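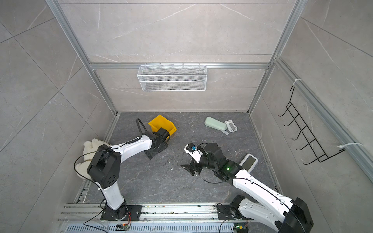 第二部分 建项目、导入扫描图、开始转录

第一部分讲的是装 Morau 和注册账号,做完了的话,现在你面前应该是一个空荡荡的首页,左边一条灰栏,右上角一个“新建”按钮。别急着按!我第一次就是上来一通乱点,建了三个同名项目,后来合并的时候花了一整个晚上。先把下面这几段看完,再动手也来得及。

我整理的是一份老诗刊,叫《Drovano》,油印的,后来改成铅印,一共 149 期,中间夹着编辑往来的信和一堆改过的校样。你手里的东西可能完全不一样,也许是一箱家信,也许是谁的读书笔记,步骤大体相同,字段名自己换就行。我写的是我用的 2 版界面,旧版的菜单位置差得有点多,找不到的时候先看看版本号。

2.1 动手前要准备的

扫描图。统一成 TIFF 或者质量高一点的 JPEG,长边 3000 像素就够用了,再大 Morau 打开会卡,放大看笔画也没有清楚多少。

一张页码对照表。随便什么表格软件都可以,一行一页,写上文件名、期号、原书页码。原书没页码的就写“无”,不要空着。

一支铅笔和一本便宜的本子。我知道你要笑,可是转录的时候总有些念头不适合写进软件里,比如“这个人的‘风’字写得像‘凤’”,写在纸上翻起来最快。

注意:原件和扫描图请分开放。扫描图至少留两份,一份在电脑里,一份在移动硬盘里,导入之前先备好。

2.2 新建项目

1. 点右上角“新建”,选“手稿与印刷品混合”。如果你只有手稿,选“手稿”,后面会少两个选项,界面清爽得多。

2. 填项目名。建议只用字母、数字和短横线,我的叫 drovano-shikan。中文名可以显示,导出的时候却会变成一串乱码,这个毛病到现在还没修。

3. 选书写方向。竖排从右往左的刊物一定要在这一步选好,建完以后改不了。我有几期是横竖混排的(封面和目录横排,正文竖排),我的做法是按正文选,封面单独设。

4. 选字形处理方式。有三档:照原样、半规范、全规范。我用的是“照原样”,繁体就录繁体,异体就录异体,后面再另外生成一份简体的给朋友读。诗这种东西,一个字换了写法,味道就有点跑了,我宁可麻烦一点。

5. 点“创建”。等进度条走完再关窗口。

提示:建错了也没关系,在项目名上点右键选“归档”,它就从首页消失了。删除键我劝你先别碰。

2.3 导入扫描图

1. 打开刚建好的项目,点“页面”,再点“批量导入”。

2. 把整个文件夹拖进去。一次不要超过 500 张,分几批来,每批导完看一眼缩略图再继续。

3. 载入页码对照表。软件会问你哪一列是文件名、哪一列是页码,它自己猜的那个经常是错的,一定要手动核对。

4. 核对前几页和最后几页。这几页对得上,中间多半也没问题。要是错开一页,八成是封二漏扫了,回去补一张再重新排序。

5. 点“锁定顺序”。锁了以后还能插页,只是拖动的时候不会再一不小心把一整期甩到最后面去。

我在第 3 步栽过跟头。那次我把期号那一列当成了页码,结果所有的第一页都叫“第一期”,看起来居然还挺像回事,我一路转录到傍晚才发觉!所以核对的时候请真的点开图看,光看列表不算数。
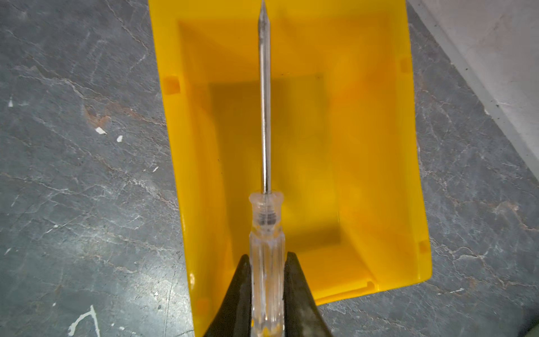 图 2-1 竖直的螺丝刀,后方是黄色塑料盒

2.4 划分区域

页面导进来之后,Morau 会自动画框,把它认为是文字的地方圈出来。印刷页它圈得不错,手写页嘛……就看运气了。

1. 打开一页,点“自动分区”。

2. 给每个框选类型。我用到的有:标题、作者、正文、注、栏外批语、印章。默认的“其他”尽量少用,用多了以后检索起来什么也找不到。

3. 诗要把“保留换行”勾上。这一条请务必记住!不勾的话,软件会好心地把短行接成一大段,一首好好的诗就成了散文。

4. 有跨页的诗,在前一页最后一个框上点右键,选“接下一页”,再到后一页点对应的框。两个框之间会出现一条细蓝线。

5. 改过的字用“增删”标。被划掉的字照录,套上“删”;写在旁边的字套上“增”。看不出先后的,就两个都录,在备注里写一句“先后不明”。

注意:改动的先后请根据看得见的东西来判断,比如墨色、位置、箭头,别凭自己觉得哪句更好来猜。我最爱犯的就是这个错,总想替诗人选那个漂亮的句子。

关于栏外批语再多说几句。《Drovano》的校样上有两种笔迹,一种又细又斜,一种方方正正,我在项目里建了“笔迹甲”和“笔迹乙”,每条批语都挂上一个。后来看到一封信,署名是 Rosimeire Holanda,笔迹和甲很接近,我就在甲的说明里加了一句“疑为 Holanda”,标签名没有改。你也照这个办法来吧,名字先用甲乙丙丁,等有了像样的证据再换,到那时改一个地方,全项目都跟着变,很省事。

2.5 开始转录

终于到最好玩的部分了!

1. 选一页字迹清楚的开头。不用从第一期第一页开始,我就是从中间一期挑了首短诗,录完心情很好,一口气又录了半本。

2. 左边看图,右边打字。用 Tab 键跳到下一个框,用 Shift 加 Tab 回到上一个。

3. 认不出的字打一个方框“□”,一个字一个框。连着几个字都认不出,数不清有几个,就用“〔……〕”。

4. 拿不准的字照录,后面加“〔?〕”。比如“残〔?〕雪”。

5. 标点照原件。原件没有标点的,就不加。早期几期用圆圈断句,我一律录成“。”,并在项目说明里写清楚了。

6. 每录完一页,点“待校”。没点的页面不会出现在校对列表里,放着放着就忘了。

提示:同一页不要当天录当天校。隔几天再看,那些眼熟到滑过去的错字会自己跳出来。

油印页有个专门的麻烦,蜡纸破的地方会多出一个墨点,看上去跟顿号一模一样。我的办法是把图放大,再看同一期的另一份复本,两份上都有、位置也相同的,我还是不敢马上当标点,得读读句子通不通。只有一份的话就录下来,加上“〔?〕”。 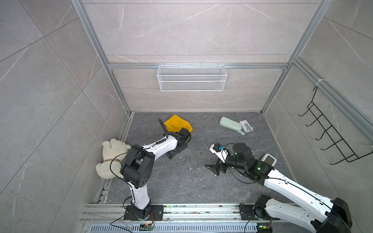
图 2-2 石纹围板与地面,后墙挂有白色网篮

2.6 多人一起校对

一个人录也可以,我前半年就是一个人。后来 Si-eun Jeon 加进来帮我校铅印的那些期,速度一下子快了很多,也吵了不少架(为了一个“著”字该不该录成“着”,来来回回写了好几条留言)。要请人一起做,照下面设置。

1. 进“成员”,点“邀请”,填对方的邮箱。

2. 选角色。“转录”可以改文字,“校对”可以改文字也可以通过页面,“阅读”只能看。头一次合作的,我会先给“转录”。

3. 打开“并排比较”。校对的人改了什么,会用底色标出来,你可以逐条接受或者退回。

4. 退回的时候写个理由,一句话就好。光点退回不说话,对方会很郁闷的。

5. 意见谈不拢的字,挂“待议”标签,留到月底一起看。我们十月那一次攒得太多,看到后面两个人都困得不行,后来就改成随攒随看了。

注意:两个人同时打开同一页,后保存的会盖掉先保存的。软件有提示,可是提示条很窄,在屏幕最下面,很容易看漏。开工前先互相说一声各做哪几期。

2.7 导出和预览

1. 点“导出”,选 TEI 或者纯文本。要做网页或者以后交给图书馆一类的地方,选 TEI;只想打印出来坐在沙发上读,纯文本就好。

2. 勾选“包含增删”。不勾的话导出来的是改定后的文字,两种我都各存了一份。

3. 打开 Livow,把导出的文件拖进窗口。它会把图和文字左右对照排好,翻页时两边一起动。

4. 检查竖排。如果文字跑成横的,到“显示”里把方向改回来,这里的设置和 Morau 里的互不相干。

5. 抽几首诗,对着图从头念一遍。要出声念!漏掉的行用眼睛很难看出来,一念就卡住。

6. 没问题的话,给这次导出的文件夹写上日期,比如我第一次完整导出的那个叫 2023-04-16,里面放一个简短的说明文件,写清楚录到第几期、用了哪一档字形处理。

2.8 常见的小毛病

导入后图是躺着的:选中那几页,点“旋转”,再点“写入”。只旋转不写入,下次打开又躺回去了。

字打上去变成空白方块:字体里没有这个字。换成 Portela 字体试试,它收的异体字比较全。还是没有的话,用描述代替,写成“〔左木右昔〕”这样,别随便找个长得像的顶上。

自动分区把页边的水渍圈成了文字:删掉那个框,或者在“分区设置”里把灵敏度调低一格。调低以后小字批语可能会被漏掉,记得把前后几页也翻一翻。

“接下一页”的蓝线不见了:多半是中间插过页。解锁顺序,重新连一次,再锁上。

保存很慢:把缩略图缓存清一下,在“工具”菜单最底下。清完第一次打开会比平时更慢,等它一会儿。

项目说明我建议边录边写。规则改了就当场补一条,写上从哪一期开始改的。我的说明现在已经长得像一篇小论文,里面有一半是关于圆圈和墨点的。

接下来第三部分讲人名和地名的索引,动手前请先把至少一期完整录完并校好,后面的步骤都要用到它。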